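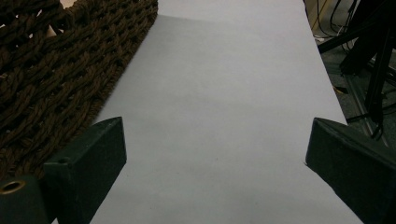 Notes on the Winter Overhaul of a Seed Drill

The drill at Somness came in from the last of the wheat in poor order, and it was agreed in December that it should be stripped and put right before the spring barley. I have been asked by several readers of this blog to set down what was done. The following is a record of the work, with such advice as may be of use to others who run an older machine on a modest acreage.

The drill is a four-metre Baltora, bought second-hand by Hamish Bolger, who farms the land and with whom I share the machinery. It has sown 1,540 hectares by its own meter, although the meter was disconnected for part of one season and the true figure will be higher. We use it on 121 hectares each year between the two holdings.

Coulters and bearings

The discs were measured first. The maker's handbook gives a minimum diameter, and all but four were under it. Worn discs do not cut cleanly through trash, and the seed is then left shallow in a pocket of straw. We had seen this on the heavier headland at Somness and had blamed the season.

A full set was ordered through Sidra Soomro at the Ostapchuk depot, who was able to match the older hub pattern. The price was £664 before tax. The bearings were replaced at the same time. Two had seized and one came away in pieces. I would recommend that anyone fitting discs should budget for bearings as well, and should soak the hub bolts in penetrating oil the night before. We did not do so on the first day and sheared three.

Metering unit

The metering rollers were in better condition than expected. The brushes had hardened and were replaced. Old seed dressing had built up in the housings and was removed with a nylon scraper and warm water. Gloves and a suitable mask should be worn for this work – the dust is unpleasant and the product labels are clear on the matter.

Zeeshan Malik rebuilt the drive chain and tensioner in an afternoon. He also found that a previous owner had fitted a sprocket with one tooth too few, which may account for the difference between our calibration figures and the printed chart. The chart has now been taken down from the inside of the lid.

Calibration

Calibration was carried out under cover with the drill on stands. The wheel was turned 40 times for each test, the seed was caught and weighed, and the result was entered in the machine's book. Three tests were made at each setting and the average taken. Farzana Paracha kept the book and has since typed it up, so that both farms now hold a copy.

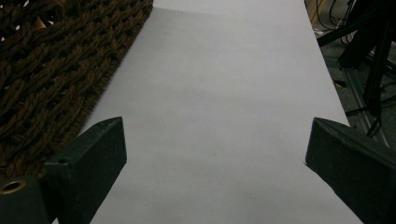
White paper beside the woven rope mat.

It should be noted that these figures apply only to the seed lot used. A fresh test will be made when the barley is delivered, and again if the lot changes part way through.

Seed pipes and tramlines

Nine seed pipes had perished near the clip and were renewed. The tramline shut-off on the left-hand side was sticking, and the fault lay in a corroded connector. It was cut out and a sealed one fitted. The control box, a Gitia, is not original to the machine but has given no trouble.

Outstanding work

The following harrow still requires new tines on the outer section, and the road lights have yet to be tested with the tractor that will be used. Laiba Dogar has kindly offered the use of her yard for the first field trial, as the ground there dries earlier than ours. Seeding depth will be checked by hand in each wheeling and between them, and I shall report the measurements in a later post.

Readers with the same model who are having difficulty in finding hub seals are welcome to write to me through the contact page. We have a small number left over.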